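Search this site
Enter keywords
Go

Wed 27 March
By Jayasinghe

A morning at the Hultasik flooring mill

The Hultasik mill opens its doors to visitors once a year, and this time I got a place on the early tour. The drive out from Grisach is 26 miles, the last part on a gravel road shared with log trucks, so leave extra time. Parking is in the field behind the office. Bring boots.

We signed in, got ear plugs and safety glasses, and were split into 2 groups. Mine started in the log yard. Oak and ash come in all winter and are stacked by length. The guide said they try to saw everything before the warm weather, when the ends start to check and stain.

The saw hall is loud and there is not much talking in there. You stand behind a yellow line and watch the boards come off. From there they go to the kilns, 3 of them, built by Stalteck and run on the mill's own scrap. One was open for cleaning and we were allowed to look in from the door. It smelled like vinegar, which I am told is normal for oak.

I liked the sorting line best. Boards are graded by eye under bright lamps, and the graders mark them with crayon faster than I could follow. Anything with a sound knot goes to the rustic grade. I asked if people still want clear boards and the answer was yes, but fewer each year — most orders now are for wide planks with some character left in.

Lunch was soup and rye bread in the canteen, included in the price. The coffee was weak.

After lunch there was a talk on finishes. Oil is easier to repair, lacquer takes less care, and both will change color by a window. They also went over which way to lay the boards. Along the longest wall is the usual advice, but a diagonal layout can work in a square room if you don't mind the extra waste.
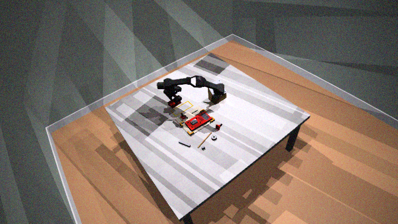 The shop by the gate sells offcuts by the bundle, cash only. I bought one bundle of ash for shelves and was back on the road by midafternoon. Sign-up for next year's tour opens in the fall at the mill office.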